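Moving the artificial plants off the windowsill and onto a stand

terracotta_tim
Started on the corner of the garden room this morning. I've had artificial plants in there for years because it gets no light after December and everything real died. They used to sit along the sill in a row and gathered dust. I bought a small slatted stand for them, 20 pounds from Skollilton, and I'm trying different layouts before I settle on one. The red ones are the problem. The filler is that fine, feathery asparagus fern sort and it sticks out in all directions, so the buds end up well away from the rest of the plant. 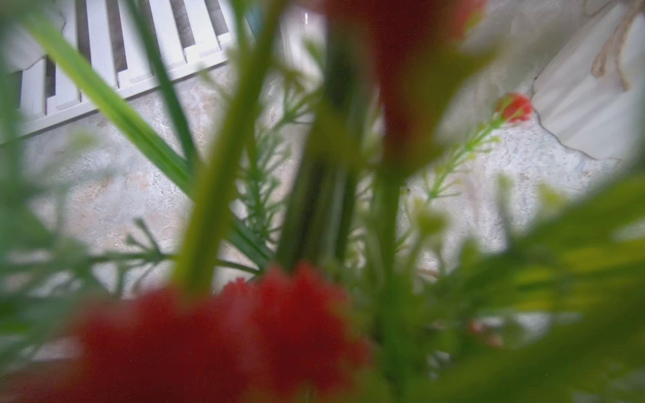 mossop50
Trim the filler. Wire cutters, take a third off the long sprigs and bend the rest inwards. I did this with two pots from Funmont and they looked far better for it.

Widad Saliba
I wouldn't cut anything yet. You can't put it back. Steam from a kettle will soften the stems enough to bend them, then hold them until they cool.

mossop50
Steam took the colour out of mine. Cutters every time.

Widad Saliba
Depends on the make then. I've done more than 70 stems for the church hall and never lost any colour - but I keep them well back from the spout.

terracotta_tim
I'll try one sprig at the back first. The other question is what goes where. I've got orange, pale pink and red, and they don't all sit happily together. For now I've put the two orange ones on the lower shelf and a pale pink and white one up at the right-hand end of the top shelf. There's another pink that I keep putting down on the floor at the front.

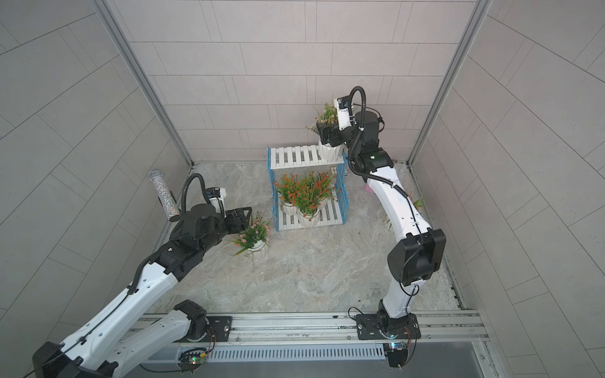

I like the orange low down as the leaves are long and hide the slats. The top shelf is narrower, so only the lighter plants look right up there. The reds may go in the hall.

greyhen
Too much on the bottom for me. I'd split the orange ones, one up and one down.

mossop50
Agree with greyhen. And keep the floor clear or you'll be hoovering round it.

Widad Saliba
Leave the orange together. White pots all through will tie it in.

terracotta_tim
Will leave it a week and see. Does anyone know if Climov still do the ribbed pots in white?

Contact us | Copyright Bùi Garden Forums | Back to top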